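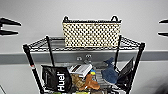

Basket transfer task: set-up and recording procedure

Student robotics club, manipulation group. Revised 17/02/2021. Replaces the procedure kept in the Zornenham folder.

This page covers the shelf part of the basket task. It assumes the robot has been powered up and that you have passed the safety test. If you have not, see Zuzana Zelenák before touching the controls. Two people are needed for every session, one operating and one holding the stop button.

1. Preparing the shelving unit

Put the wire shelving unit against the wall under the grey rail. The back posts should be close to the wall but must not press on it. Lock the casters. A unit that rolls by even a small amount during a grasp spoils the attempt, and the operator often fails to notice until the recording is played back.

The top shelf is the working surface. Clear it before each block of attempts. The lower tiers are left full. Do not tidy them and do not sort them by colour or size. Last term's group trained on bare shelves, and the policy then reached for the first soft toy it saw when it was moved to a full unit.

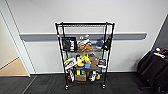
Shelving unit with the top shelf clear and the lower tiers left full.

Items on the lower tiers may be swapped between blocks, but not during one. Write the swap in the log with the block number. Nothing on a lower tier may stick up through the wire of the shelf above it.

2. Placing the basket

The basket goes on the top shelf with its handles up and its long side parallel to the wall. Start with it near the middle. For later attempts, move it left or right by one hand's width, then turn it slightly. Amândio Coelho's placement sheet lists the positions in order. Follow the sheet. People who choose positions by eye tend to use the same three or four.

Check that both handles stand clear of the rim. A handle that has folded inwards can still be grasped, but the attempt belongs in a separate block and is marked F.

3. Camera check

Open the Wikosix viewer and bring up the head and wrist streams side by side. Wave a hand slowly in front of each. If one stream lags behind the other, restart the viewer, then the recorder, in that order. Restarting only the recorder leaves the old time offset in place.

Drive the arm to the ready pose and look at the wrist stream. You should be able to see the near rim of the basket. If the picture is soft at the distance of the rim, clean the lens cover with a dry cloth. Do not turn the focus ring, which was set by Libor Ševčík and is marked with paint.

4. Approach and grasp

Bring the gripper in from above and to one side, with the fingers open. Lower it until the fingers are on either side of the handle. Keep the wrist tilted. With the wrist held straight, the gripper body hides the handle from the head camera for the last part of the descent.

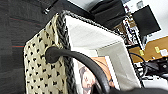

Close slowly. The Griltora controller has a force limit, and for this task it is set to 37 on the club's scale. Higher values crush the handle flat and it then slips out sideways during the lift. Lower values hold an empty basket but not a loaded one.

Once the fingers have closed, wait for a count of two, then lift straight up until the base is clear of the shelf wire. The mesh can catch on the underside of the basket. If it does, lower, open, back off and mark the attempt as failed. Do not shake the basket free.

5. Ending an attempt

Set the basket down, open the fingers fully and return to the ready pose before stopping the recorder. Attempts that end with the fingers still closed are rejected by the import script.

A block is 13 attempts. Failed attempts count towards the block and are kept. Only delete a recording if a person walked between the robot and the shelf.

6. Naming and upload

Name each folder with the block number, the operator's initials and the placement code, joined by hyphens, for example 161-DW-C2. Leave out spaces and accented letters. Upload to the Kováčik drive before you shut down. The local disk is wiped whenever it falls below its free space limit, and no warning is given.

We have 244 usable attempts so far. The first training run is planned for April. Dagim Woldemariam keeps the list of placement codes that are short of data, so check it before you book a session.

Faults

Gripper does not open: release the stop button, wait for the green light, send the home command.

Wrist stream black: reseat the cable at the arm end first.

Arm stops halfway through the lift: read the force log. If the value is at the limit, the basket is caught on the wire.

Anything else goes to Rostislav Havlíček, with the block number and the log file attached.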